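FOR IMMEDIATE RELEASE

Namitz Opens Its Neighborhood Wash House to Evening Customers

EVGATE – Starting this April, people who work late in Evgate will finally have somewhere to do their laundry after supper. Namitz, the self-service wash house on Kahsay Street, is extending its opening hours until 11 p.m. every night but Monday, and is adding a drop-off service for anyone who would sooner leave a bag at the counter and go home to put their feet up.

The change comes after a winter of listening. Namitz left a stack of question cards beside the change machine, with a mug of pencils, and 154 customers took the time to fill one in. A good many wrote on the back as well, and one drew a very nice picture of a sock. Later hours came up again and again, especially from hospital staff, bakery workers and parents who can't get out of the house until the kids are in bed.

"I read every one of those cards at my kitchen table, and some of them I read twice," said Lacey Mapplebeck, owner of Namitz. "Folks told us they were washing work clothes in the bathtub at ten o'clock at night. Well, we have the machines sitting right here, and it seemed a shame to have the lights off."

To get ready for the longer days, Namitz has brought in four new large-load washers, big enough for a comforter or a family's worth of bath towels, which brings the total number of machines on the floor to 43. The older dryers along the back wall have been serviced, and the folding area has been moved closer to the front windows, where the light is better and you can keep an eye on your car.

The drop-off counter will take bags from 7 a.m. to 3 p.m., with wash, dry and fold ready by the following afternoon. Customers can ask for unscented soap, cold water only, or line drying for things that shouldn't see the inside of a dryer. Towels, cleaning cloths and dusting mitts are welcome, and will be washed apart from clothing so that nobody's good black sweater comes home covered in fuzz.

Namitz is also teaming up with Irkov, the coffee and soup stand next door, which has kindly agreed to keep its side window open on the later nights. Anyone with a load in the machines can have soup handed through and eat it on the bench while they wait. Please do bring the bowls back!

"My mother used to say you learn more about a town in its laundry than in its newspaper," Mapplebeck said. "I'd like this to be a place where people don't mind spending an hour, even if the hour is kind of a late one."

Wash prices are staying the same. Punch cards from last year will still be honored, including the ones that have been through the wash themselves.

For more information, please ask for Lacey Mapplebeck at the Namitz counter, Kahsay Street, Evgate.
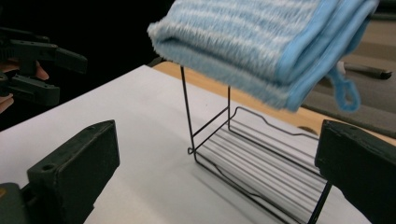
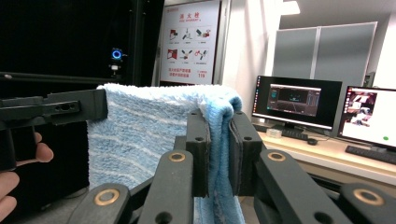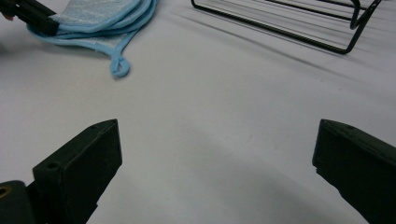
First two pictures: blue-and-white fabric with a sky-blue edge. Last picture: a pale tabletop.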